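Workshop notes – glaze tests, second firing

24/06/2018 – Vasanthi Bhuiyan
2 comments | 3 shares

Opened the kiln first thing. Mixed results again, writing it down before I forget. 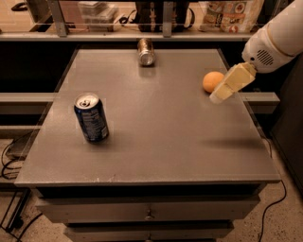 Celadon batch A came out cloudy on the inside of the bowls, fine outside. Think I put it on too thick. Batch B much better – clean green, a few pinholes near the foot. Tanvir says pinholes are the bisque, not the glaze. Maybe. We had the same trouble in March and slowing the bisque did help.

Recipe for B, so its in one place: 200 g base, 3 g red iron, sieved twice. Water by feel, should of weighed it. Next time weigh it.

Top shelf is running hotter than the bottom. Cone on top flat on its face, bottom one barely leaning. Iresha U. wants to move the tall vases down and leave a gap by the door side. Will try it.

One mug stuck to the shelf, lost the foot. Shelf needs grinding and a fresh coat of wash before anyone loads it!

Clay – the Warkow bags are drier than the last lot, hard to wedge. Ask Shanthi if she kept the reciept. Test tile 81 is missing, check the Woltport box.

To do:
- remix A thinner, same bowls
- tiles for B with and without the iron
- new cones, all three shelves
- wash for the shelf

Kiln is free again after Shanthi's bisque load.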